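Bench notebook – pressed shadows and balm base, February

Sunday, started 9.40

Back on the grey shimmer. Last lot (Herngate mica, the fine one) pressed nicely but hard pan after a week, brush just skates over it. Want more slip, less binder. Also the lip balm base if there's time, there wasn't much.

Shadow, grey, batch 421

Same dry mix as last time: mica, talc, a bit of zinc stearate, black oxide, the pinch of ultramarine that keeps it from going brown on warm skin. Ground the oxide and talc together first this time, before the mica goes anywhere near it. Mica loses its sparkle if you grind it, we know this, it's on the wall, I still did it in January.

Binder down to 6 drops per pan from what we had. Jojoba and a touch of dimethicone, premixed. Worked it in with the back of a spoon then through the sieve twice. Texture like damp icing sugar. Held together when pinched, fell apart when poked. Good.

Pressed 2 pans with the ribbon cloth on top and two without. Cloth ones look more professional but pick up a bit of glitter from the surface, so the first swipe is duller than the rest. Without cloth: shinier, small crack at the edge of one where I lifted the press crooked. My fault, not the formula.

Swatches, inner arm, no primer
– cloth pan: needs two passes, even colour, blends out quick
– no cloth: one pass, a bit chunky, fallout on the cheekbone when I tried it on the lid
– old batch next to it: patchy, hardly there

Over the sticky primer both are lovely. Over bare lid it creased by lunch but everything creases on me by lunch so not marking it down for that.

Colour still reads too blue under the window light and spot on under the lamp. Leave it. If it goes in the quad next to the plum it'll look greyer anyway.

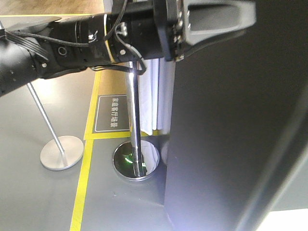
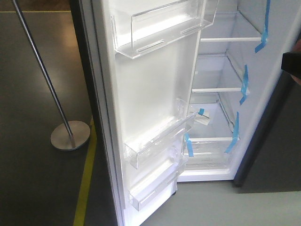 Shimmer topper, Kong flakes

Tried the Kong flakes in a loose topper. Very pretty in the jar, horrible on the eye. Too big, they sit on top and then migrate. Found one on my neck at 4pm. Cut them half and half with the Herngate fine and it's better but now it's just a slightly sparklier version of what we allready have, so what's the point.

Might work in a gel. Aloe base, no oil, dab on with a finger. Put on the list. Don't order more flakes until that's tried!!

Balm base

Only got one pour done. Candelilla instead of beeswax, the Arov shea, castor, a little vitamin E. Melted in the small beaker over the water bath, all in at once which I shouldn't do – shea ought to go in last or it goes grainy. Poured at 3.15 into the tins, left on the bench to set.

Feel: glossy, a bit draggy, smells faintly of crayons. Castor too high. Try 46 percent oil total next time with less of it castor and more sunflower. Peppermint would cover the crayon smell but it'd also make it another peppermint balm and there are enough of those in the world.

Grain check in a week. Tins are marked with the green dot, please don't use them, I know who had the last ones.

Packaging

Hokik sent the sample compacts. Magnets are strong, mirror is good, hinge feels cheap. Pans rattle unless there's a dab of glue under them. The matte lid shows every fingerprint the second you've got any foundation on your hands, so basically always. Gloss one is better and costs the same. Would go gloss.

Label stock curls on the little pots. The curve is too tight for it. Either a smaller label on the lid only or print on the softer stock. Lid only is easier. Ingredients would have to go on the card then, check there's room, that list isn't getting any shorter.

Brushes

Washed the lot. The fluffy blending one has gone stiff on one side, think there's dimethicone in it that dish soap isn't shifting. Soaked in micellar, rinsed, lying flat on a towel. If it's no better bin it, it's been throwing off the swatch results anyway. Explains the patchy plum from last week maybe?

Next

– regrind nothing with mica in it
– grey again at 6 drops but press firmer, no cloth
– drop test from bench height, about ten days after pressing, both kinds
– gel topper with Kong
– balm: shea last, less castor
– ask Hokik about the gloss lid and whether the hinge comes in metal
– more ribbon cloth, down to scraps
– plum still needs a name, "bruise" has been vetoed

Scales reading funny again after 4, drifts up when the window's open. Re-weigh the plum oxide before trusting teh number in the last entry.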